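Trinh Đỗ
21st November
Print | E-mail

Okay, I finally finished the Safavi report on small-state diplomacy and I have to talk about it!

It's 204 pages and I read the whole thing in two sittings. The chapter on water treaties is worth your time all by itself – so clear, so patient with the history.

What got me is how much weight she gives to the junior negotiators. Eight of them kept the Brilik talks going through a whole winter while their ministers weren't speaking. I had never heard any of their names before.

Page 166 has the best short account of the Disa border commission I've come across. If you teach this stuff, please assign it. Students will get it right away.
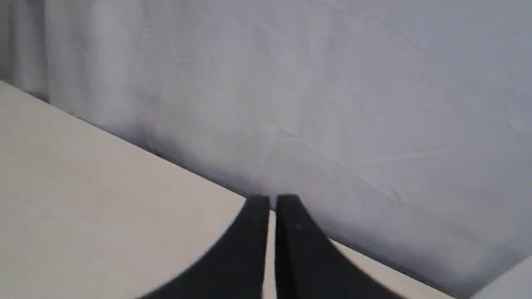
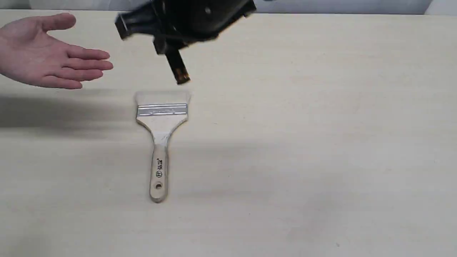
Pale cloth behind the tabletop in the first, an open hand over the table in the second.

I do have one quarrel with it. She treats the port dispute as settled, and I think the fishing rights question is still wide open. Would love to hear from anyone who has read the annexes more closely than I have.

Also, she's speaking in Nendthorpe in December! Free, open to all, with a long Q&A after the talk. I'm going and I'm bringing far too many sticky notes.

Next up for me is the companion volume on sanctions. Will post notes as I go – the footnotes already look great.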